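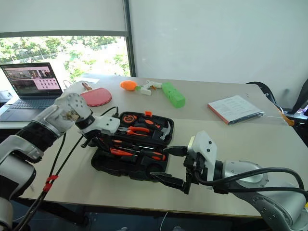 The kit opened flat on the bench, hammer end on the right

Tool kit case won't stay shut with everything in it

Posted by kikarbench, December 24, 2025

I have a black fold-out tool kit with an orange latch and moulded trays. Tape measure, pliers, claw hammer and so on in one half, screwdrivers and a utility knife in the other. When I carry it upright the screwdrivers come out of their slots, and the next time I open it they drop on the floor. The hammer is fine. I would like to keep the case as it fits on the shelf. Is there a simple way to hold the small things in, or should I move them to a roll?

tetura_shed

Mine did the same after a couple of years. Cut a sheet of thin foam to the size of the screwdriver half and lay it over the tools before you close the lid. Start with 3 mm and go up if they still move. If the latch is hard to close, the foam is too thick. Cut it short at the hinge side or it gets pinched. Also check each screwdriver is in the right slot, as two of mine looked alike but one handle was 20 mm longer. Retract the knife blade before you put the foam in.

McKinnon80

just use elastic bands

jasto43

Foam works, but I would carry it flat if you can. A roll is better for screwdrivers but no good for a hammer or a tape, so you would end up with two things to carry. I put a small strip of hook and loop tape under each handle and that has held since June. Wipe the plastic with a bit of spirit first or the glue will not stick.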